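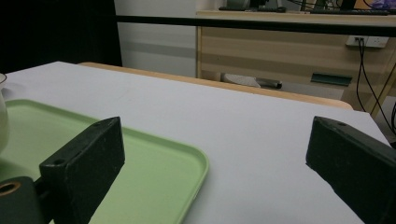

Frequently asked questions

Stillen Classic Parts -- ordering, fitting and returns

Ordering

How do I know which carburetor kit fits my car?

Go by the number stamped on the carburetor body, not by the model year on your title. Many cars had the carburetor swapped at some point, often for one from a later engine. The number is on the flange or on a small tag held by one of the top cover screws. If the tag is missing, measure the throttle bore and send us the figure along with the number of barrels.

Are prices per piece or per set?

Brake pads, brake shoes and piston rings are sold per set. Everything else is per piece unless the listing says otherwise. Wheel cylinders are always per piece, and left and right may have different part numbers.

Do you sell parts that are not on the site?

Yes. The site shows what we have counted and photographed. There is more on the shelves in Avthorpe, mainly trim, switches and used gearbox parts. Write to us with the original part number if you have it. Questions about used parts go to Keegan Wihongi.

Is there a minimum order?

No. Orders over $500 ship free within the lower 48 states. Shipping on smaller orders is worked out at checkout by weight.

Can I pick up my order?

Yes, at the Avthorpe counter or at our warehouse in Kiltthorpe. Choose the location at checkout and wait for the pickup email before you drive over. Exhaust systems, windshields and body panels can only be picked up at Kiltthorpe. We hold orders for 9 days.

Fitting and technical

Which head gasket do I need?

You need the bore size and the number of bolt holes. If the engine has been bored out, use the new bore size. We stock gaskets for standard and first oversize bores. For anything larger we order from the maker, and those gaskets cannot be returned.

Do I need to retorque the head after fitting a new gasket?

With the fiber gaskets, yes. Run the engine to operating temperature, let it cool overnight, then retorque in the order shown in your workshop manual. Do it again after the first 500 miles. The multi-layer steel gaskets do not need this. The type is printed on the packet.

My water pump came without a gasket. Is that right?

The Hollis pumps come with a gasket in the box. Rebuilt pumps do not, and the gasket is listed separately. Clean both faces fully before fitting. Old sealer left on the block is the most common cause of a leak we hear about.

Can I use silicone brake fluid with your seals?

Our rubber seals work with DOT 4 and DOT 5. Do not mix the two. If you are changing from one to the other, replace all the seals and flush the lines first.

Why does the new distributor cap look different from my old one?

The original supplier stopped making it. The current cap has the same clip spacing and terminal height but a different outer shape. It fits with the original rotor. If your car has the side-entry cap, order that one -- the two do not swap.

Do you have wiring diagrams?

We have them for most models through the end of 6-volt production, and for some later ones. They are free with a wiring harness order. Sold alone, they cost the price of printing and postage.

Exchange parts and cores

What is a core charge?

It is a deposit on rebuilt parts. You pay it with the order and we refund it when your old part arrives. The charge on a complete steering rack is $249. Starters, generators and brake calipers are less, and the amount is shown in each listing.

What condition must the old part be in?

It must be complete, the same type as the one you bought, and free of cracks or welding. Rust and worn bushings are fine. Drain all oil and fluid before you pack it. The carrier will refuse a leaking box.

Can I send my own part to be rebuilt?

For carburetors and distributors, yes. Thérèse Melnyk does these at Avthorpe and returns your own unit. Please write before sending anything. We do not accept new rebuild work in December.

Returns

How long do I have to return a part?

Thirty days from delivery. The part must be unused and in its original packing. Electrical parts cannot be returned once the bag has been opened. Please check the part against your old one before fitting it.

The part arrived damaged. What do I do?

Keep the box and all the packing, and write to us within 2 days with photos of both. We will send a replacement or a refund once the claim is open with the carrier. You do not need to wait for the carrier's decision.

Who pays return shipping?

If we sent the wrong part, we do. If you ordered the wrong part, you do. There is no restocking fee on regular stock. Special orders cannot be returned.

How do I start a return?

Reply to your order confirmation with the part number and the reason. We will send a return form. Put it inside the box. Returns go to Kiltthorpe, including anything you picked up in Avthorpe.

Page last updated Oct 23, 2019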